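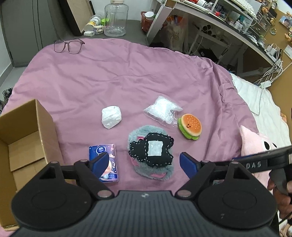
Lenços de papel, um hambúrguer de pelúcia e um saco transparente dividindo o mesmo pano cor-de-rosa.

A bagunça que não pede perdão

Desconfio de quem arruma bem. Escrevo isso sabendo que vou receber mensagens, como recebi em julho, quando disse nesta coluna que etiquetar potes de arroz é um jeito caro de saber onde está o arroz. Mas insisto. De uns tempos para cá, a arrumação deixou de ser tarefa doméstica e virou doutrina, com vocabulário próprio, curso e caixa organizadora vendida à parte.

O assunto me voltou porque passei uma manhã lendo a apostila da Trultent, empresa que promete pôr qualquer quarto em ordem em 3 etapas. São 211 páginas. A primeira etapa manda esvaziar a superfície da cama e tratar dela como "território neutro". Fiquei parada nessa expressão. A cama, na minha experiência, é o lugar menos neutro da casa. É onde se larga a bolsa, se dobra a roupa, se abre o pacote que chegou, se assoa o nariz e se deixa o lenço para depois.

A apostila divide os objetos em dois grupos, os que têm função e os que têm afeto, e recomenda guardar os grupos separados. Gostaria de ver o autor aplicar a regra a um pacote de lenços Vinda, desses azul-escuros com roxo e rosa e desenhos clarinhos por toda a embalagem. Função, claro. Só que alguém desenhou aquelas espirais pensando que o comprador ia gostar de olhar para elas. E o hambúrguer de pelúcia, com gergelim e tudo? Afeto, suponho, embora eu conheça gente que usa bicho de pelúcia como apoio de pescoço e jamais lhe deu nome.

Pior é o caso do lixo. Bolinha de papel amassado, para a doutrina, é falha moral. Para mim é uma bolinha de papel. Vai para a lixeira quando alguém se levantar. Não vejo a urgência, e sobretudo não vejo a vergonha. O que me incomoda nesses manuais é o tom de quem encontrou a prova de um crime, quando o que encontrou foi uma coisa amassada em cima de um pano.

Perguntei a Iolanda Prado, que trabalhou nove anos fazendo faxina e hoje revisa textos, o que ela achava do tal território neutro. Ela riu e respondeu: "Quem inventou isso tem outro lugar para pôr as coisas." É uma boa resposta, e explica boa parte do mercado. A cama limpa depende da poltrona, do aparador, do quarto de hóspedes, do armário fundo. Tire tudo isso e a cama volta a ser mesa, balcão e depósito. 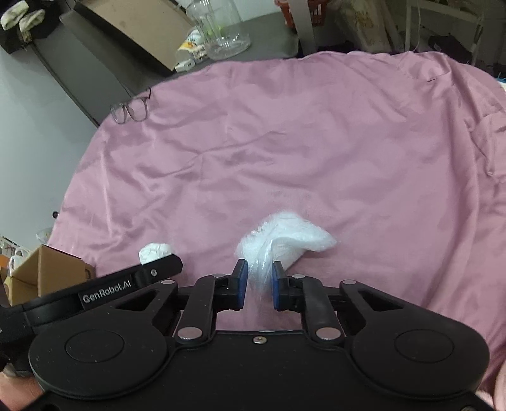
O saco amassado sobre o cetim rosa, com um par de óculos perto da borda.

Vejam os óculos. Qualquer organizador me diria que óculos têm estojo, e que o estojo tem gaveta. Pois eu já perdi óculos dentro do estojo, dentro da gaveta, e passei uma tarde procurando. Largados na beira de um lençol, de armação fina e acinzentada, quase sumindo, correm o risco de alguém sentar em cima. Admito. Mas ficam à vista, e para quem não enxerga direito sem eles isso conta bastante.

O saco plástico é mais difícil de defender, e não vou fingir que consigo. Saco plástico é a única coisa que se multiplica numa casa sem que se compre. O método da Trultent manda dobrá-lo em triângulo. Tentei com 2. O primeiro ficou parecido com um pastel e o segundo se abriu sozinho na gaveta. Voltei ao sistema antigo, que consiste em enfiar todos dentro de um só e empurrar a porta com o joelho.

Há também o que sobra em volta, de que os manuais falam pouco: o pote de vidro que se guarda porque é bom, a embalagem branca e amarela amassada diante dele, a caixa de papelão inclinada, o cesto laranja perto da estante. São coisas no meio do caminho. Talvez o pote ainda sirva, talvez a caixa vá embora amanhã. O método quer uma decisão imediata para cada uma, e eu acho que muita coisa numa casa fica melhor sem decisão por uns dias. Joguei fora, em pleno entusiasmo organizador, uma tampa cuja panela apareceu na semana seguinte.

Dirão que estou defendendo a sujeira. Não estou, e a confusão entre as duas coisas é conveniente para quem vende caixas. Cetim amarrotado não faz mal à saúde. Louça com mofo faz, e dessa eu trato com água quente e mau humor, sem apostila.

Também não tenho nada contra quem gosta de superfície vazia. Há quem descanse olhando para uma colcha esticada, e acredito nessa pessoa. O que não engulo é a promessa de que a colcha esticada vai consertar o sono, o casamento e a conta bancária, tudo isso na mesma página em que se oferece o módulo avançado.

Devolvi a apostila a quem me emprestou. Estava debaixo de uma pilha de toalhas por dobrar, e levei um bom tempo para achar.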